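Gumilum Student Robotics Project
Progress Report to the Fitholm Fund
Reporting period: March to November
Submitted Saturday, November 27, 2021

1. Summary

The project is on schedule in two of its three work areas and behind in the third. Students have completed the gripper hardware, the recording procedure and the first full set of hand-collected demonstrations. Training of the grasp model has started on the reduced set. The bench arm is not yet running learned motions, and we request that the milestone for it be moved to March.

Spending is within the approved budget. No change in the total is requested.

2. Hardware

The group now uses revision 5 of the hand-held gripper. Revisions before it failed in one of two ways: the finger pads slid off under side load, or the linkage loosened after repeated closing. Both faults were traced to the same part, a printed bracket with thin walls around the screw holes. The bracket was redrawn with thicker walls and printed at higher infill. Pads are now glued as well as clipped.

The opening width was also increased. The earlier width was set for the foam blocks used in the spring and was too narrow for anything lying at an angle to the fingers. Students had been compensating by rotating the wrist before each approach, and the habit showed up in the recordings as a pause with no useful motion in it.

Open item: the left and right fingers do not close at exactly the same rate. The offset is small and repeatable. It has been entered in the calibration file and will be corrected in the next revision if print time allows.

3. Data collection

The target for this period was 3000 accepted demonstrations. The set closed at 3349. A demonstration is accepted when the object is picked up, moved to the stated location and released without being dropped, and when the tracking log has no gap longer than the limit set in the protocol.

Collection moved out of the classroom after the first month. The classroom bench has even lighting and a plain gray surface, and a model trained only on that data did poorly as soon as the surface changed. The protocol now calls for ordinary household tables with their normal contents left in place. Patterned cloths are preferred. Small wrapped candies were adopted as the main object class because they are cheap, safe, easy to replace and hard to grasp consistently. Wrappers differ in stiffness and shine, and twist ends and crimped edges give the fingers different things to catch on.

Sorting and clearing tasks use the same layout. The operator approaches with the fingers open, one on each side of the wrapper, and closes only when the item is centered between the pads. Neighboring items are left where they lie, including those close enough to touch a finger.

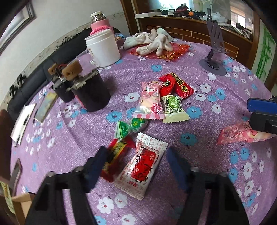 4. Rejected recordings

A total of 312 recordings were rejected and are not included in the figure above. The causes, in order of frequency:

Tracking loss. Most cases came from fast wrist turns near the table edge. Students now hold still for a moment at the start and end of each recording, and the rate has dropped.

Double pick. Two wrappers came up together. These files are kept in a separate folder, as they may be useful later for failure detection.

Incomplete release. The wrapper stuck to a pad after opening. Wiping the pads between sessions reduced this but did not remove it.

Wrong label. The spoken task name did not match the object moved. All of these were caught in student review, where each file is checked by someone other than the person who recorded it.

5. Model training

Training runs on the shared workstation, which the project may use overnight. A run on the full set does not fit into one night. The students therefore train on a reduced set and resume from a checkpoint on the next available slot. Results so far are limited to offline comparison of predicted and recorded gripper paths. Error is lowest on flat single wrappers and highest where items overlap. No success rate on the physical arm can be reported yet.

6. Bench arm

The arm was ordered through Skinis and arrived later than planned. It has been mounted, powered and moved by hand controller. The adapter plate that lets it carry the same fingers as the hand-held tool was machined at Gillies and fits after one correction to the bolt pattern. Remaining work is the camera mount, the emergency stop wiring and the safety check required before students may run it under program control.

7. Participation

The group has 13 students, split between hardware, collection and software. Everyone records demonstrations regardless of group. Attendance was steady except during exams. Two students from the hardware group have asked to move to software in the next period, and the request can be met once the camera mount is finished.

8. Next period

Finish the camera mount and stop wiring. Complete the safety check. Run the trained model on single wrappers on a plain surface, then on a patterned cloth. Add overlapping items only after both have been measured. Print revision 6 if the finger offset proves to matter on the arm.

The amended milestone table is attached separately.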